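Progress Report to the Lidwood Fund
Play Materials for Early Learning Rooms
Oct 26, 2020

Summary of activity

The grant awarded in June has allowed the Titik Center to replace worn pretend-play materials in 4 early learning rooms. Total spending to date is $2,537, all of it within the approved budget line for equipment. Two orders were placed, one with Sakura and one with Yook. The Yook delivery came in two parts and the second was short by one box, which has been credited.

Toy tableware accounts for the largest share of the purchase. Staff asked for plates, saucers and cups in soft colors, in sizes that younger children can manage, and the rooms now hold 24 sets between them. Floor play was preferred to table play during the first weeks, and the tableware is set out accordingly. 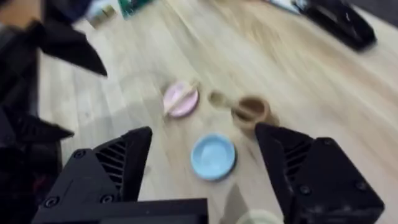
Toy tableware on the floor, with a light blue saucer and a pale pink plate.

Room leaders report that pretend meals now last longer than before - in one room, roughly 50 minutes on some mornings. Tidying remains uneven. Small pieces are returned to the wrong shelf, and labeled bins have been requested for two of the rooms.

Next period

The remaining funds will cover storage bins and replacement pieces. A revised inventory will be sent with the final report.

Submitted by Hanne Kárason, Program Manager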